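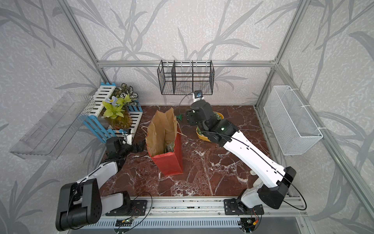
Bag and yellow bowl layout, both arms at the front rail.

Posted in: Manipulation > Data Collection > Protocols

Consuelo Maldonado
Members are invited to comment on the draft protocol for the bag task before the Plukley set is extended. The present plan calls for 200 demonstrations with the red and brown paper bag at the center of the marble floor and the yellow container to its right. The wall baskets, the acrylic shelf and the fence planter are to remain in place throughout. Operators should bring both grippers clear of the bag before ending a recording.

Braulio Ocampo
I support the layout but not the number. A policy trained on 200 examples with the bag always in the center will learn the center. I would ask for 300, with the bag shifted and turned between recordings. The string handles should be left as they fall.

Noreen Kazmi
I must disagree in part. At Heltham we moved the bag from the first day, and the early models were poor at everything. We then recorded 100 examples in one position, and only afterward introduced changes. That order served us better. I have no objection to the handles being left alone.

Consuelo Maldonado
Thank you both. The contents of the bag also need a rule. Snack packages change shape when gripped, and the crinkled ones are the harder case.
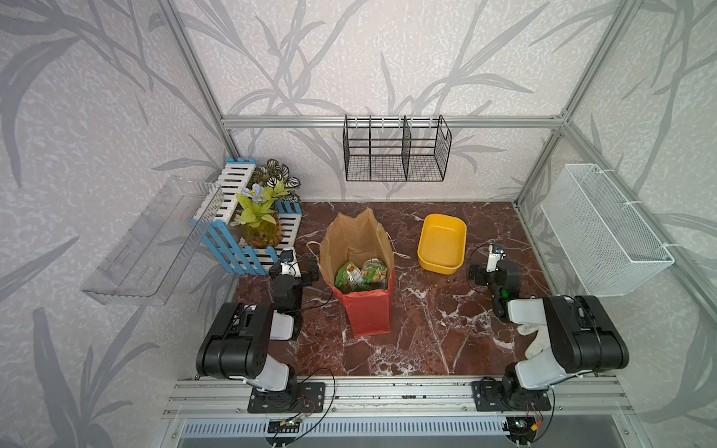
My proposal is that each recording be labeled with the items present at the start, and that the starting contents of the yellow container be entered separately. Operators have been leaving that second field blank.

Sombat Panyasiri
The second field is blank because the Remimis form hides it under "Notes." Please move it to the first page. I would also keep failed grasps. If an operator drops a package and picks it up again, that recording is useful and should be tagged – not deleted.

Braulio Ocampo
Agreed on failed grasps, provided the tag is required. Untagged recoveries gave us trouble in July.

Noreen Kazmi
I remain doubtful. Recoveries should be kept in a separate folder until someone has reviewed them.

Consuelo Maldonado
The form will be changed as Sombat requests. Recoveries will be tagged and held separately for now. The question of 200 or 300 stays open, and replies will be accepted until Sun 29 March.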